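Week 4 handout: picking an end effector

OK, so last week we got the arms talking to the Clornico controller, and now comes the part I like best: what do we bolt on the end? You've got two choices on the bench, a scoop on a servo arm or the jaw gripper with the toothed pads. Before you vote for the gripper (everybody does!), think about what each job asks for. A scoop is great with loose stuff and pretty hopeless with a tube. Jaws are the other way round.

Scoop arm and litter tray first, then the gripper's own view of a tube on the table. 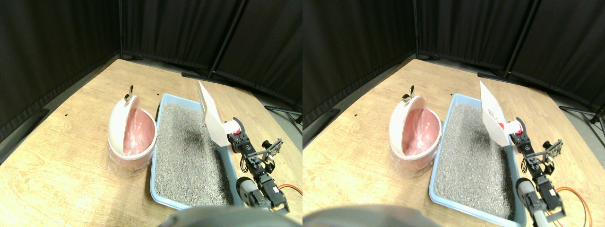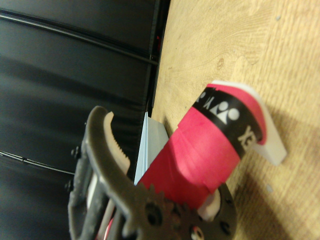 For your Zumus log, give each tool 90 minutes and write down every miss, even the silly ones. Keep the approach speed the same for both, or we can't compare anything. And please save your servo settings before you swap tools, I spent a whole evening in February redoing mine!

Logs are due 6 July 2020.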